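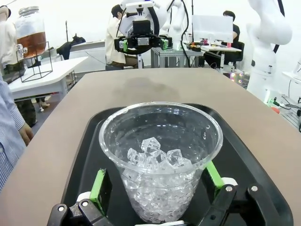 Fig. 1. Clear plastic cup holding ice cubes over crushed ice.

Unit 4: Watering established shrubs and borders
Notes by Ngân Văn

4.1 Field capacity

After heavy rain, water drains out of the larger pores in the soil under gravity. What is left is held in the smaller pores, and the soil is said to be at field capacity. Plants draw on this store until the remaining water is held too tightly for roots to take up, the wilting point. The difference between the two is the available water. It is low in coarse sand, higher in loam, and moderate in clay, where much of the total is out of reach.

4.2 Depth of wetting

One litre spread over one square metre gives a depth of 1 mm. An application of 19 mm on the Okine border therefore needs 19 litres per square metre. Light daily watering wets only the top few centimetres, and much of it is lost by evaporation. A single heavier application reaches the main rooting zone. Check with a trowel the next day.
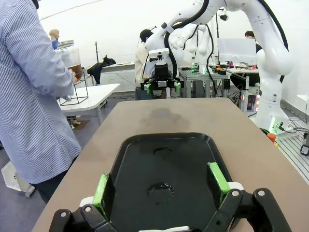
Fig. 2. Black tray with a puddle near its centre; damp stain on the table top.

4.3 Run-off and infiltration

If water is applied faster than the soil can take it in, it ponds or runs to the lowest point. On clay, split the application and leave an interval between passes. On slopes, form a shallow basin round each shrub. Dry peat-based composts repel water and should be wetted slowly.

4.4 Worked example

The Phan border covers 300 square metres. A deficit of 10 mm requires 3000 litres. The meter at the Clirport plot recorded 3438 litres for the same area and the same deficit, an excess of 438 litres. Possible causes are leaking joints and overlap on to the path.

4.5 Exercise

Calculate the volume needed to replace a deficit of 19 mm over 100 square metres. Repeat for the 300 square metre border. State the soil type assumed and say whether the application should be split.

Reading for next session: Proria soil sheets, sandy loam and clay.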